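4. Oiling a new board

Applies to all Dolto serving and chopping boards supplied unfinished. Boards marked Baner are oiled before they leave Idambridge and can go straight to section 5.

You will need the 275 ml bottle of Andreadis board oil, two lint-free cloths and a sheet of fine abrasive paper.

1. Wipe the board with a damp cloth and leave it to dry overnight, standing on its edge.
2. Rub down any raised fibres, working along the grain.
3. Pour a little oil on to the middle of the board and spread it with a cloth. Do the edges as well – end grain takes up more oil than the faces.
4. Wait 33 minutes, then wipe off whatever has not soaked in.
5. Turn the board over and repeat steps 3 and 4.
6. Leave for 11 hours before the second coat.

Caution: oily cloths can catch fire by themselves. Lay them out flat outdoors to dry before putting them in the bin.

Note: knots and wavy grain may come up darker than the wood beside them. It is not a fault.
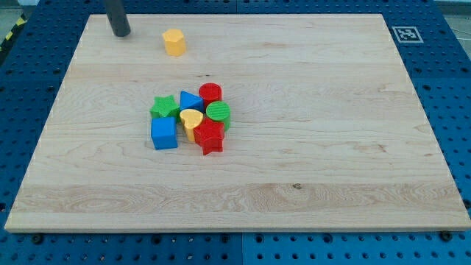
Iresha Ekanayake wrote to us in January that two coats were not enough for the end grain on hers, and that a third, put on the next day, stopped it looking dry. A third coat does no harm. Allow the same 11 hours before it.

7. Do not cut on the board until two days after the last coat.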